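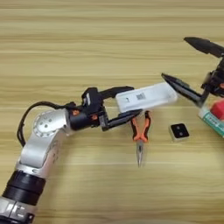

Keeping Small Items in Order: Advice for Residents

Clolden Housing Association
Household Guidance, Sheet 14

Small household articles are seldom lost outright. In most homes they are in a kitchen drawer, beneath a larger article, or in a pocket. The following advice is intended for residents who wish to bring such a drawer back into use and keep it so.

Before you begin

Clear a table completely and wipe it down. A light, plain surface is preferable, as screws, caps and batteries show up well against it. Empty one drawer only. Residents who empty several at once commonly find that the table is needed for a meal before the work is finished.

Sorting

Lay the articles out singly, with a hand's width between them. Do not heap them. Tools should be placed with the points facing away from the person sorting.
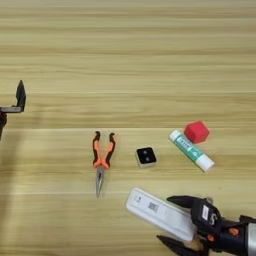

Pliers, a glue stick and other small articles set out on a table.

Group the articles by the task for which they are used. Pliers belong with picture wire and hooks, and a glue stick with paper and envelopes. Where the purpose of an article cannot be established, place it in an envelope marked with the month. If it has not been called for after 12 weeks, it may be disposed of.

Checking

Open and close pliers several times. If the joint is stiff, apply one drop of light oil, work it in and wipe off the excess with a dry cloth. Glue sticks should be wound down fully and the cap pressed on until it is firm. A stick which has shrunk from the sides of its tube will not recover and should be thrown away.

Boxes and labels

Rectangular plastic boxes with lids make better use of a drawer than round tubs. Measure the inside height of the drawer before buying; a box 8 cm tall will not fit many older kitchen units. Labels should be fixed to the face that will be seen when the drawer is open. Wash and dry each box beforehand and leave a new label for 48 hours before wiping over it.

Sharp tools, batteries and adhesives must be stored out of the reach of children. Button batteries require particular care and should be kept in their original packaging until needed.

Residents may borrow a label printer from the Drarkach Road office on Wednesday mornings. Please apply to Wendy Greenwood at the front desk. Replacement label tape is not supplied.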